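Section 7. Preparing a Large Room for Shared Use
Irkholm Facilities Guide
Reading time: 3 min
April – Irkholm Building Services

This section applies to all open rooms with wooden floors and movable seating. It is to be followed at the start of each booking and again when the room is handed over to the next group. Rooms with carpet are covered in Section 8.

7.1 Before moving furniture

1. Confirm the room number on the booking sheet. The main room on the upper level is 2637.
2. Walk the full length of the floor and pick up small items. Cartons, caps, pens and packaging are to be placed on the side shelf until an owner is found.
3. Check each office chair for loose arms or damaged casters. Tag a damaged chair and move it to the hallway.
4. Open the blinds fully before switching on the ceiling lights.

CAUTION: Do not drag chairs or storage boxes across the wooden floor. Lift boxes with both hands. Chairs on casters may be rolled, one at a time, with the seat lowered.

7.2 Setting out chairs

1. Keep a clear path at least 40 inches wide from the door to the far wall.
2. Place chairs along the walls first. Chairs needed in the middle of the room are brought out last.
3. Turn each chair so that its back does not block the path.
4. Lock the casters on chairs fitted with locks.

Note: The room holds a maximum of 90 persons standing. The limit is lower when tables are in use – see the card posted inside the door.

Items left on the floor are the most common cause of complaints between groups. A small box is easily missed by a person who is carrying something or looking at a screen, and it should be picked up as soon as it is noticed, including while a session is under way.
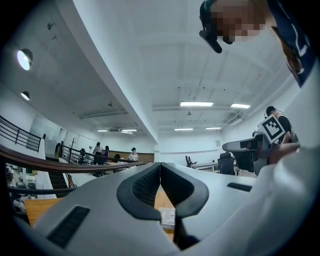 The group leader remains responsible for the floor until the room is signed back. Where two groups share the space, each looks after its own half, and the path between them is kept clear by both.

7.3 Cleaning the floor

1. Sweep with the soft broom, working from the far wall toward the door.
2. Wipe up spills at once with a dry cloth.
3. For marks that remain, use Stosix floor cleaner on a damp cloth. Follow the directions on the bottle.
4. Allow the floor to dry before chairs are returned to their places.

CAUTION: Do not use a wet mop. Standing water will lift the finish – repairs are charged to the group that made the booking.

7.4 Walls and ceiling

Do not attach tape, hooks or cord to the white walls or to the ceiling beams. Printed cards and signs may be held by hand or placed on the stands kept in the Khoo closet. Return all stands to the closet after use.

7.5 Handing over the room

1. Return chairs to the wall.
2. Empty the side shelf. Unclaimed items go to the front desk in an Irkon bag with the room number written on the label.
3. Switch off the lights, close the blinds and sign the sheet by the door.

Irkholm Building Services – Contact the front desk – All rights reserved – Back to top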